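Reading the evening bulletin at a small station
Speaker notes, July session

Slide 1: Title

Thank the hosts. Say the talk runs 20 minutes and that there is time for questions after. Ask people at the back if they can hear. If the room mic is bad, switch to the handheld before starting, not halfway through.

Slide 2: Where I worked

I read the evening bulletin at Camholm, a local station that covered the town and the valley. We had one studio, one fixed desk and a newsroom that doubled as the make-up room. The bulletin went out at 6:30 p.m. and ran for 8 minutes. Before it came the farm prices and after it came the weather.

Most people in this room have worked at bigger places. I want to talk about the small ones, where the reader also writes, checks names and answers the phone. The job on air is the same job. The hours before it are different.

Slide 3: How the day ran

Walk through the day quickly. Don't read the slide.

Morning: calls to the police desk, the hospital, the water office and the bus company. We called even when we expected nothing. Half the useful stories came from the second question, after the person had said it was a quiet day.

Midday: the list. The editor wrote it on a whiteboard in the order we thought we'd run it. That order almost never held past 4 p.m.

Afternoon: writing and cutting. Scripts were typed in capitals when I started and in normal sentence case by the time I left. I prefer sentence case. It is easier to see a name coming.

5:45 p.m.: full read-through, out loud, with a stopwatch. I will come back to this because it matters more than anything else I have to say.

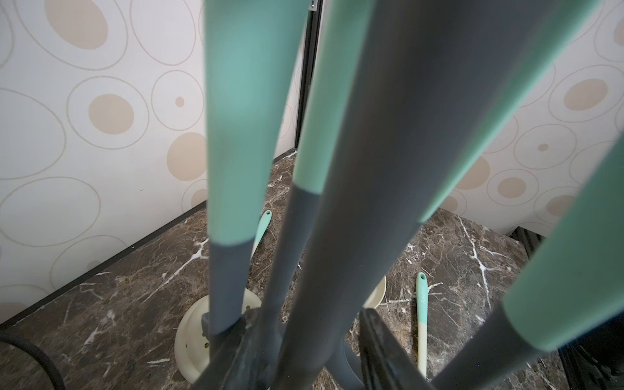

The read-through was the point where we found the trouble. A sentence can look fine on paper and have no place in it to breathe. If I tripped on a line at 5:45, we rewrote it. We did not leave it alone and hope I would get it right the second time. I have heard readers say that a good voice can carry a bad script. For one sentence it can. For a whole bulletin it can't.

Slide 4: Names

The complaint we got most was about names. People forgive a wrong camera shot. They call the station when you say their village wrong.

We kept a card box of local names with the stress marked. Balovwood has the stress on the second part if you come from there and on the first if you don't, and we went with the people who live there. Hurnik was worse. There are families on both sides of the river who use the same spelling and say it differently. We asked each time.

Pause here. Ask if anyone has a name from their own area that outsiders get wrong. Take one answer and move on, or this eats the whole session.

The box went on a computer later. The notes got shorter when that happened and I think they got worse. On the cards, people had written who told them and when. On the computer you just got the sound.

Slide 5: The night the order changed

This is the flood story. Keep it to the facts.

We had the list done. The lead was a school funding vote. At 6:10 p.m. the water office called to say the Ayala bridge was closed and the lower road was going under. We had no pictures from the bridge. We had one source, but it was the office responsible for the bridge, so we used it and named it.

The editor moved it to the top. I had a handwritten page. There was no time for a read-through with the watch, so I read it out loud to the floor manager in the corridor on the way in. I read the closure, which roads were open and the number to call, and then I repeated the roads. Then we went to the school vote, which lost most of its length.

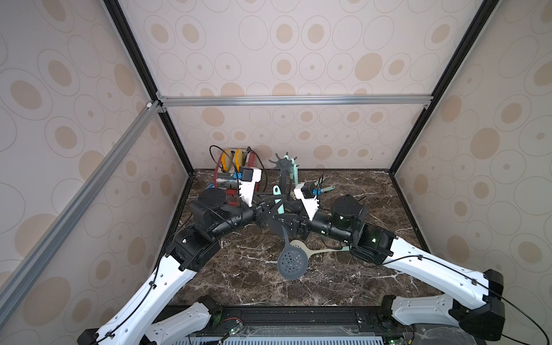

So-ying Lau
Former newsreader and newsroom trainer

What I did badly that night: I sped up. I listened to the tape later and the first page is much too fast. I thought I was calm. A viewer writing down the names of open roads could not have kept up. When the news is urgent, the people who need it most are often doing something else with their hands, or trying to get a parent on the phone. Slow down for them.

What we did well: we said what we didn't know. We did not know if anyone was hurt and I said so in those words. Rami Darwish was editing, and he crossed out a line I had written that said there were no reports of injuries. His point was that viewers would hear it as good news, and all it meant was that we hadn't reached the hospital yet.

Play the clip if the sound works. If not, read the first paragraph from the printed copy in the folder.

Slide 6: Tone

Younger readers ask me about tone more than anything else. They want to know what face to wear for a death. My answer is that you don't wear one. You read the sentence for its sense, at the pace it needs, and you leave a proper gap before the next item. We used a gap of 2 seconds after a death. On air that feels very long. At home it doesn't.

Don't smile into the weather straight after a funeral. Ask the editor to put something plain between them. This is a running order problem and it should be fixed there.

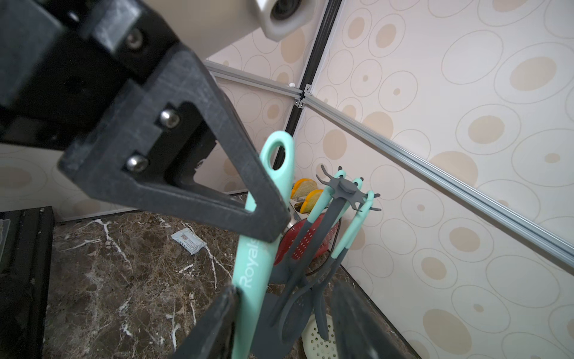

Robot gripper beside a mint-green utensil handle

Slide 7: Corrections

We corrected on air, in the same bulletin the next day, near the place in the order where the mistake had been. We said what we had said, then what was right. No long apology. Viewers wanted the right version and wanted to know we had noticed.

The hardest one I read was my own. I had given the wrong age for a man in a court story. His sister phoned. I read the correction myself and I'm glad I did.

Slide 8: To take away

Read everything out loud before air, with a watch.
Ask how a name is said, and write down who told you.
Say what you don't know.
Slow down when it's urgent.

Leave this slide up during questions.

If asked about autocue: we got one late. It's useful, but keep the paper in your hand and turn the pages as you go. The night it freezes you need to be on the right page.

If asked about pay: it was low. Say so and don't go into numbers.

If asked whether I still watch: yes, with the sound up and the subtitles on. I still time the gaps.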